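Bandale: weekly pump prices for heating oil and diesel

Version 4. Plain CSV files, one file for each region.
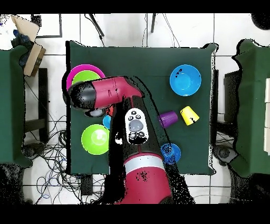
Dorota Ostrowski wrote that the diesel column should keep the tax inside the price — drivers pay it that way, and she wants to compare with her receipts. We changed this in version 4.

Fields: week, region, fuel, price per gallon, tax included (yes or no).

Prices are collected every Tuesday from more than 30 stations. If a station does not answer for 2 weeks, its rows stay empty. We do not fill them.

Known problem: heating oil is missing for Curkham in December.

Please send corrections to Tanko Haruna.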